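2024-01-29

Backpack day again, and I spent most of it arguing about what goes in the rule sheet.

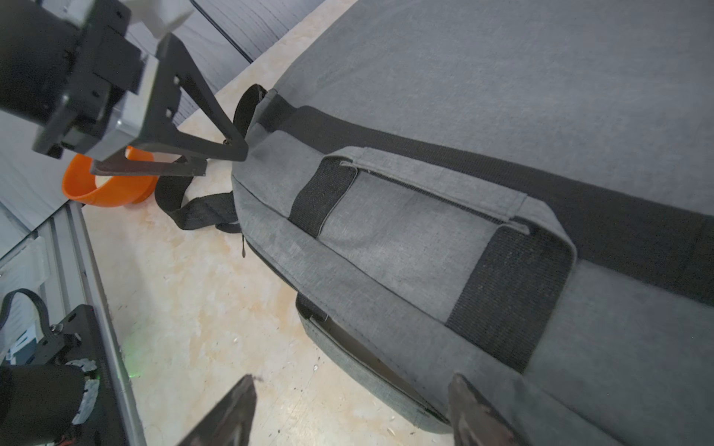
Elaheh Arabzadeh thinks a rule you can't check from where you're standing shouldn't be on the sheet at all. If it says "keep the cables tidy," she told me, then half the room will swear they did and the other half will swear they didn't, so write down where the cable goes or drop the line.

I grumbled, but I went back through the whole thing with a pencil and she's right about a lot of them! We're up to 51 rules now (we had way fewer in November) and a bunch are just moods. "Be careful with straps." What does that even mean? Straps are the thing I worry about most, too, loose webbing and fingers that close on whatever is between them. So I rewrote it: before the arms are enabled, look for any loop of strap lying near a base or under a gripper, and say out loud that you looked. Elaheh wanted it even shorter. We left it.

The other big one was two arms reaching for the same object. The old Mallunent sheet lets the second arm start whenever the operator feels ready, and I've hated that since I read it. My version says one arm holds still until the other has let go, unless the task card says it's a two-arm grab. I also put in that hands stay outside the rails while anything is powered, no exceptions for "just nudging it," and yes, I'm looking at myself there.

Still open: what to do about stuff on the floor that isn't part of the task. I say log it and leave it, and Elaheh says stop and clear it. Back and forth until my tea was cold. I'll ask the Beltuvix people how they handle it, they've got 2,000 runs behind them and must have had this fight already.

Need to retype the sheet tomorrow and fix the numbering, rule 2 is in there twice.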